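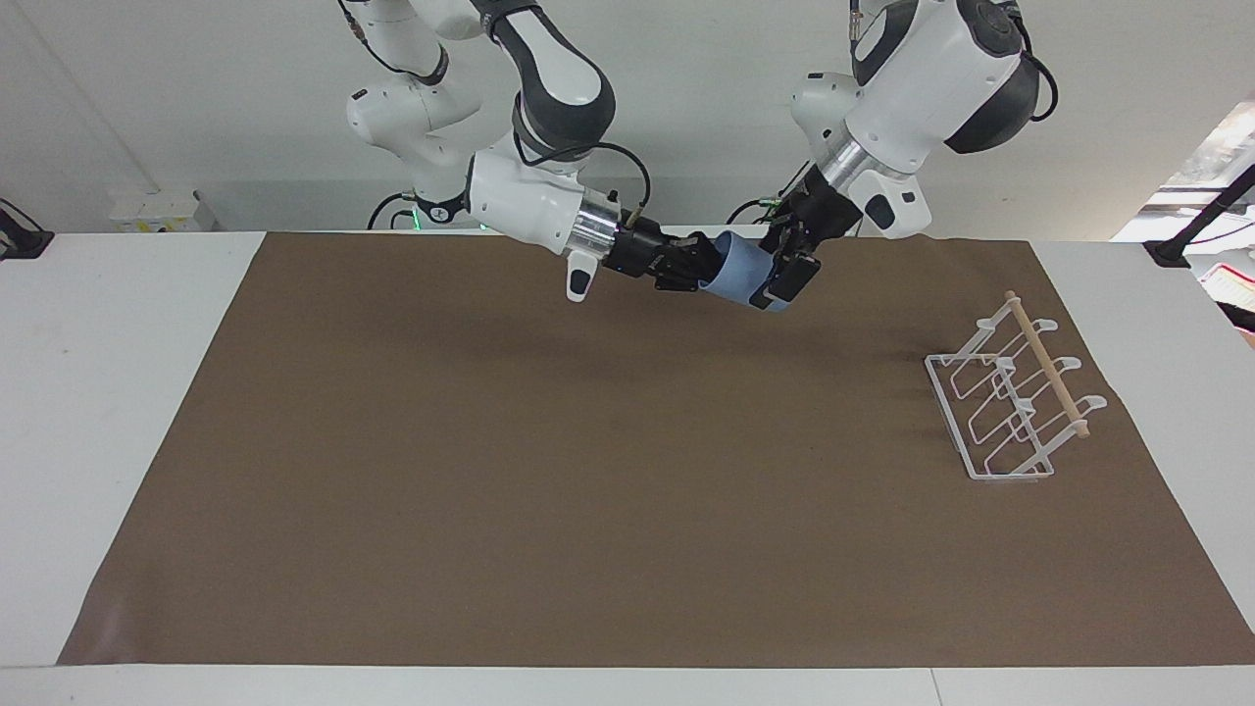

Chapter 7
Showing the Task

7.1 From instructions to demonstrations

In Chapter 6 every motion of the arm was written out in advance. The programmer chose a set of waypoints, set a speed for each segment, and told the gripper when to open and close. The method works well for a steel bracket that arrives at the same spot in the same position every time. It works badly for a towel. A towel picked up by one corner hangs differently each time, and the position of the opposite corner can't be worked out from the position of the first. A program that covers all the ways a towel can hang is long, hard to test, and usually incomplete.

In this chapter we take up a different method. A person carries out the task using the robot's own arms, the system records what the arms did and what the cameras saw, and a controller is later fitted to the recordings. One complete recording, from the starting position to the end of the task, is called a demonstration or an episode. We will use "episode" for the recorded data and "demonstration" for the act of producing it.

The person giving the demonstration is the operator. Operators don't need to be programmers. At the Taltville plant, whose cloth-handling project we follow through this chapter and the next, both operators came from the laundry floor. They already knew how a folded piece should look when it was finished, and they learned the controls in their first week.

7.2 Two ways to move the arm

There are two common ways for a person to show a task.

In kinesthetic teaching, also called hand guiding, the operator takes hold of the arm and moves it. The motors are set to hold up the arm's own weight and to offer little resistance otherwise. The joint angles are recorded as the arm moves. Hand guiding needs no extra equipment, and beginners understand it at once. Its drawbacks appear with harder tasks. The operator's hands and body get into the camera view, so the images recorded during teaching don't match the ones the controller will see later. A heavy arm is tiring to push. And one person has trouble guiding two arms at the same time, especially if the grippers have to be opened and closed along the way.

In teleoperation, the operator moves an input device and the robot follows. The device may be a pair of small leader arms with the same joint layout as the robot, a pair of handheld controllers tracked in space, or a glove that reads the bending of the fingers. Teleoperation keeps the operator out of the way and makes two-armed work practical. It costs more, it takes longer to set up, and the operator loses most of the sense of touch. Someone pulling a cloth tight with their own hands feels the tension rise. Through a leader arm with no force feedback, that person has to judge the tension by eye, from the way the wrinkles flatten out.

The Taltville project began with hand guiding and changed to teleoperation in July, when work moved from one arm to two. The leader arms were built to the Rafferty pattern, in which each leader joint matches one joint of the follower. We return to this pattern in Section 7.5, where the mapping from leader to follower is worked out in full.

7.3 What is recorded

An episode is a set of streams that share a clock. At the least it holds the following:

Joint positions of each arm, measured at the encoders.
Commanded joint positions, as sent by the input device.
Gripper state, measured and commanded.
Images from every camera in use.

Measured and commanded positions are easy to confuse, and students often save only one of them. They differ whenever the arm lags behind the operator or presses against something. Suppose two grippers hold a cloth between them and the operator moves the leader arms apart. Once the cloth is taut, the commanded positions can keep separating while the measured positions hardly change. The gap between the two tells you that the arms are pulling. If only the measured positions are saved, the pull disappears from the data, and a controller fitted to it may hold the cloth slack.

The streams seldom run at the same rate. Joint readings usually arrive many times faster than images. Each sample has to carry its own time stamp, taken as close to the sensor as possible. Matching samples by their order in the file is a common error and a hard one to find afterward — the files look fine, and the controller simply performs poorly.

7.4 Which episodes to keep

More data is not always better data. Over 210 hours of operator time the Taltville project recorded 2913 episodes, and after review 1582 of them went into the training set. Most of the others were dropped for one of the reasons below.

The operator stopped in the middle to think. A long pause teaches the controller that staying still is a correct action in that position.

The cloth was dropped and the episode was ended there. Dropped cloths that were picked up again and finished were kept, as they show how to recover.

A camera had been bumped, or the table had been moved, since the last calibration.

The two operators used different strategies. One gripped both ends of the cloth and lifted it level before placing it. The other dragged it into place along the surface. Either strategy would have been acceptable alone. Mixed together, they gave a controller that sometimes began to lift and then began to drag. The team settled on the lift and recorded the dragged episodes over again.

A second group, working at Bronolham with the Paselard controller, handled this last problem in another way. They kept both strategies and added a label to each episode. Chapter 8 compares the results.

Before going on to Section 7.5, review the material on forward kinematics in Chapter 3. You will need to be able to find the position of a gripper from a list of joint angles, and to do it for two arms that share one base coordinate system.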